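Velvet, again

Quick one because the kettle's on and I have to be out the door by four. Several of you asked how the velvet is going. Short version: slowly. Long version follows, sorry.

For anyone new, I'm making curtains for the back room. Have been since February. Dark green cotton velvet, bought off a woman called Salma Benjelloun who was closing up her fabric stall and wanted it gone, $200 for the lot. End of a bolt, no label. I got it home and realised I'd never sewn velvet in my life. Cushions, yes. Tea towels. A very bad skirt in high school. Velvet no.

Things I now know about velvet, in the order I found them out.

It has a direction. Run your hand down it and it goes one colour, run your hand up and it goes another. Cut two panels in opposite directions and you have two different greens hanging side by side. Guess how I know. (Only the lining side got it, I caught the second panel with the scissors open. Had to sit down for a bit.)

It creeps. You pin two edges together nice and flat, sew, and by the bottom one layer has walked a good thumb-width past the other. My neighbour Štěpánka did costumes for an amateur theatre for years and she says tack everything by hand first, two rows, diagonal stitches, no excuses. I made excuses. Then I unpicked a whole side seam and did it her way and it was fine.

It sheds. The colour gets into everything. Green fluff in the butter. Green fluff in the dog.

You can't iron it on the right side or you squash the pile and it stays squashed. Face down on another bit of velvet, lots of steam, hardly any pressure. I use the offcut from the skirt, which finally has a purpose in life.

And pins leave marks if you leave them in overnight. I left them in over night. Clips from now on.

Anyway. The table. I said last time I'd cleared it properly and several people laughed at me in the comments, Osian mostly, and fair enough.

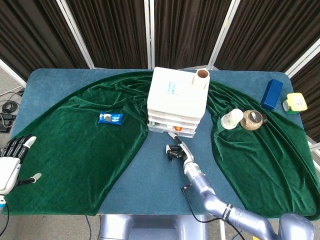 Cutting out is where I keep getting stuck, because a curtain panel is long and my table isn't, so I fold and drape and shuffle the whole lot along and every time I do that something has to move first. I'm not good at the moving first part. The velvet ends up in a big arch with the blue felt showing up the middle and things just sort of settle on it, a paper cup on its side, the little round woven pot with the dark lid, a packet of biscuits. Then I lift one end and it all goes for a slide. The white drawers at the back at least stay put, they're the one thing on there with any weight to them. Kept meaning to shift them to the shelf but I want what's in them every two minutes so they live at the back now and I work around them.

The cardboard tube on top I'm getting fond of. If you fold velvet for storage you get creases that take forever to steam out, if you roll it you don't, and a tube is what you roll it on. Mine's far too short for curtain lengths but it's perfect for the trimmings and the leftover bits. I want a long one for the main piece. Kamil at the carpet place on the corner says he chucks them out all the time and I can have as many as I can carry, so that's a job for the weekend, and if you see a person walking home with a giant tube, say hi.

The felt by the way is staying. I put it over the table last winter and I wouldn't go back. Velvet slips on bare wood like it's on ice, on felt it grips a bit and you can chalk a line without the whole thing wandering off. Bad points: it holds every scrap of thread and you can't wipe it. I go over it with a damp rubber glove at the end of the day and the fluff rolls up into these horrible little green sausages. Very satisfying. Recommend.

Right, where I'm up to.

Panel one is cut, lined, side seams done, hem tacked but not sewn. Štěpánka says let it hang for a week before you hem because the weight drops it, so it's hanging off the wardrobe door looking like a magician is about to come out of it. I walked into it in the dark on Tatiana's first night here and screamed, and then she screamed.

Panel two is cut. That's all I'll say about panel two.

Heading tape I haven't bought. I went round and round on this. Pencil pleat is easy and you can adjust it but in a heavy fabric it goes lumpy. Pinch pleats look lovely and I'd have to do them by hand, with maths. My maths for the width went wrong twice already, once because I measured the window and not the rail (!!) and once because I forgot the returns, the bits that go round the ends to the wall. If you take one thing from this post measure the RAIL. The rail sticks out past the window both sides. I had it written on the wall in pencil and I still did it.

Rail itself is a Kellberg, black, secondhand, came with brackets but no screws. It went up in an afternoon and came down in an evening. Plasterboard. I've since found the studs and it's solid now, I did hang off it a bit to check, don't tell my landlord.

Thread: used ordinary polyester all-purpose, dark green, close enough. Needle: a size 14, changed it halfway when it started making a popping noise. Longer stitch than usual. Loosened off the presser foot. If you've got a walking foot use it, I haven't and I've been sulking about it. Tatiana reckons her mum has one in a drawer somewhere that might fit my machine. Watch this space.

Somebody asked last time if I'd do it again. Ask me when panel two is hung. The colour at dusk with the lamp on is so good though, it goes almost black in the folds and then this bright mossy stripe along the top of each one. I keep going in there to look at the one panel and forgetting what I went in for.

Also somebody asked about the lining. Plain cream cotton sateen, nothing fancy, washed first so it shrinks before it's sewn in and not after. I did NOT wash the velvet. Salma told me not to and I believed her. They'll get vacuumed with the brush thing on low and that'll be their lot.

To do before next post:
tube from Kamil
hem panel one
tack panel two properly, both rows, no excuses
decide on heading tape, stop reading forums about heading tape
clear the table before I cut the tiebacks. Properly. Cup in the bin, biscuits in the cupboard

Might do tiebacks in the same velvet or might do rope, haven't decided, tell me what you think. Rope is quicker. There's enough velvet left for tiebacks and possibly one cushion if I'm careful and get the direction right.

Kettle's boiled, gone cold, boiled again. Off to catch my bus. Will put up a photo of panel one once the hem is in.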